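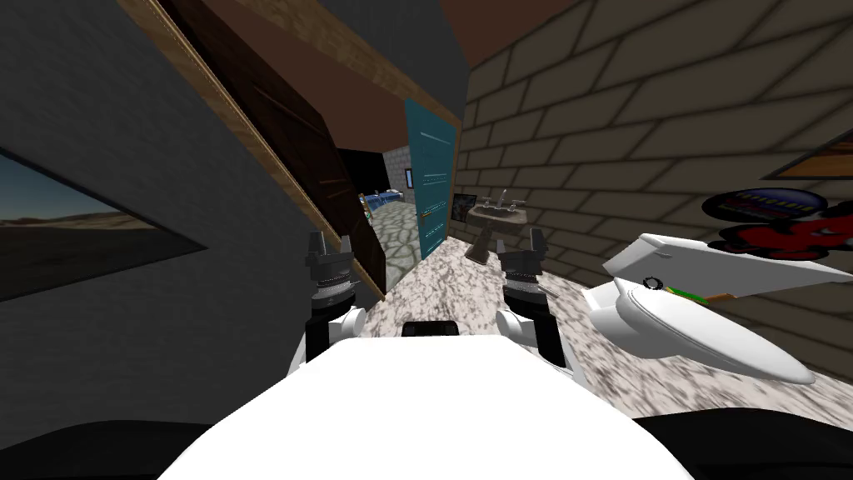 浴室の換気扇、24時間回す？止める？
住まいの雑談板 > 水まわり

投稿者：ねぎ味噌
築16年の賃貸に越してきて最初の10月です。お風呂の換気扇をずっと回しっぱなしにしてたら、同居人に「電気代もったいない、朝には止めて」と言われました。私はカビのほうが怖い派です。前の部屋でゴムパッキンを真っ黒にして、退去のとき2000円引かれたのをまだ根に持ってます(笑)
みなさんどうしてますか？

投稿者：kanbutsu_ya
うちは年中つけっぱなしです。止めるのは掃除のときだけ。电気代は気にしたことないなあ。
↑変換おかしい、電気代です。

投稿者：Ro-un Ki
私は止める派です。風呂上がりに壁と床をスクイージーでざっと切って、あとは3時間タイマー。これで4年やってますがカビは隅っこにちょっと出るくらい。水滴を残したまま一晩回すより早く乾きますよ。スクイージーはGrudaの安いやつで、ゴムだけ替えられるので気に入ってます。

投稿者：ねぎ味噌
>Ro-un Kiさん
スクイージー！毎日ですか？うちは最後に入るのがだいたい私なので、湯上がりにまた汗かくのがちょっと……。

投稿者：Ro-un Ki
毎日です。慣れると1分かからないし、私は裸のままやって最後に足だけ流して出ます。冬は寒いけど。

投稿者：タイル目地
横からすみません、3時間で乾くかどうかは部屋によりませんか。うちは窓なしの北側で、3時間だと床の排水口まわりがまだびしょびしょです。スクイージーしても目地の水は残るし、タイマー推しの人はだいたい条件のいい家に住んでる気がします。

投稿者：Ro-un Ki
うちも窓なしですよ。ドアの下のガラリ、ほこりで詰まってませんか？あそこが詰まると空気が入ってこないので、いくら回しても引けないです。

投稿者：タイル目地
ガラリは先週の土曜に掃除しました。それでも乾かないから書いてるんですが。

投稿者：kanbutsu_ya
まあまあ(笑)　換気扇本体のほうはどうです？うちはカバー外したら羽根に綿みたいなほこりがびっしりで、洗ったら音まで変わりました。賃貸でもカバーくらいは外せる機種が多いはず。ブレーカーか元のスイッチは切ってからね。

投稿者：タイル目地
本体は見てなかったです。ティッシュ当ててみたら、ぺらっと落ちました……。吸ってないですね。すみません、言い方きつかったです。管理会社に電話してみます。

投稿者：まるた
換気の話から少しずれますが、ボトル類を床に置かないだけでもぬめりが全然違いますよ！うちはMavicoの吊り下げラックにして、椅子も浴槽のふちに引っかけてます。洗剤はいろいろ試してLaltlowに戻りました。においが少ないので。

投稿者：ねぎ味噌
ラックいいですね、シャンプーの底のぬるぬるが嫌だったんです。
電気代は同居人が計算してくれて、うちの換気扇だと回しっぱなしで月200円でした。喧嘩するほどの額じゃなかった……。とりあえず冬までは24時間のまま、スクイージーは休みの日だけやってみます。

投稿者：Ro-un Ki
休みの日だけだと水垢は残るかも。鏡だけでも毎日どうぞ。

投稿者：kanbutsu_ya
月200円なら私は迷わずつけっぱなし。冬に脱衣所まで寒くなるのだけは困るけど、そこはドアをちゃんと閉めればなんとかなってます。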